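4.2 What people do with the small dark stuff

I'll start with a confession, which is that I went into this part of the study expecting shirts to be the hard bit. Shirts have sleeves and collars and buttons, and I'd written a whole page of my notes on them before we opened a single basket. Then we sat down with the Kellside households and it was the little things that ate up everybody's evening! Socks, cloths, headbands, the odd glove, anything navy or black that fits in one hand and has no obvious front or back.

We logged 3,116 pieces over the whole of August, from 136 baskets, and I sorted them into 6 groups by what the person did first on picking the piece up (shake it, flatten it, turn it, pinch it, ball it up, or put it straight back down). I went back and forth on whether "put it straight back down" deserved a group of its own. I kept it in the end, mostly on account of the small dark pieces, which got put back far more often than anything else in the basket. People would pick one up, squint at it, and drop it again in favor of a nice easy towel.

The pinch is the move I want to spend a little time on. With a big piece you can take two corners and gravity does the rest of the work for you. A small soft piece doesn't hang like that. You squeeze it somewhere in the middle, the part you're holding goes flat, and the rest puffs up over the top in a soft lump, so now you've got a handful of folds and no idea which one is an edge. Figure 3 shows a dark piece held this way.
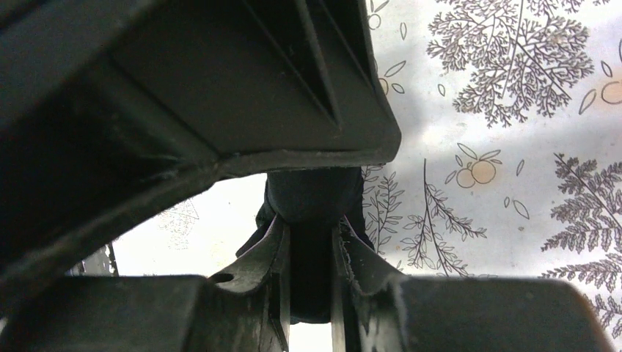

Figure 3. A small navy-black soft item, pinched low, with the upper part bulging into rounded folds.

Color makes it worse, I think, though I can't put a clean number on that from our logs. On a pale cloth a fold throws a shadow and you can find the hem with your eyes. On navy or black the folds run together, and most of our people quit looking and went by feel, running a thumb along until they hit something thicker. A few carried the whole pile over to a window (I do this at home too, so I was pleased to see it). Under the kitchen light in the evening, navy and black got paired up with each other all the time, and the mistake usually came out the next morning, when somebody got dressed.

Rugemalira's older work on linen closets treats sorting and folding as two separate jobs, one after the other. I like that work a lot and borrowed its log sheet, but I don't think the split holds for small pieces. Our people sorted while they folded. They'd start a fold, notice the thing in their hand was a cloth and no kind of sock, undo it, and toss it on another pile. I've counted those as one handling each, and a reader who prefers the two-job view will want to count them as two.

One last thing on the leftovers. Every household had a spot for small dark pieces that never found a home, usually a bowl or the top of the dryer, and I left those out of the totals until somebody came back for them. Section 4.3 picks up with towels, which behaved much better.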